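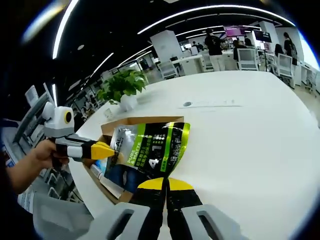
Seltside Makers' Club — Visits and Outings

Jun 19, 2026

Six of us went to see the data collection floor at Tamunham, and the first thing we learned is that teaching a robot to pack a box involves a great many people packing boxes.

Our host was Abhishek Thakur, who runs the collection side and has the calm of a man who has watched pouches go into cardboard for a living. He led us past the desks to a big curved white table with a potted plant at one end and an open box on it. I had dressed for a factory. I could have worn slippers.

The method is simple to explain. You take a gripper in each hand, each with yellow tips, and you do the job with those instead of your own perfectly good fingers. There's a camera on the gripper, so every session gives the learning system a view of the work from about where a robot's wrist would be. The job that morning was a glossy pouch in silver, black and lime green, with "PURE & MATTE" running up the stripe and a large "4+1" on the front. Kenji Alcantara spent some time wondering what the answer was. He says five.

A pouch is a mean thing to start on. It bends, it shines, and it has its own ideas about which way is down. The demonstrator held it at a slant over the box with one tip on the side and the other gripper waiting under the bottom edge, and made it look like nothing much. Then Abhishek asked who wanted a go.

Yen-ting Kwan was good at it right away and has mentioned this since. I was not. My first pouch went in upside down and my second went on the floor — I am told both were saved, filed and labeled, so somewhere there is a folder with my name on it that a machine may study as a warning. Abhishek said they do keep the fumbles, as long as the person recovers from them. I asked what happens if the person doesn't recover. He said those go in another folder.

The target for this one task is 3000 examples. A good collector does 30 in a session and then stops, as hands get lazy and the motions all come out the same. Sameness is the enemy, apparently. They shift the box, turn the flaps, swap the items and change who is holding the grippers, so the system doesn't decide that all packing is done by one tall man from Jurkthorpe.

Naveen Joshi asked whether the trained robot was any better at it than I was. Abhishek looked at me for longer than I thought necessary and said yes.

We stayed 2 hours. Emmett Brannigan has asked about a return visit in September, when they move on to folding towels. I'll be bringing a chair.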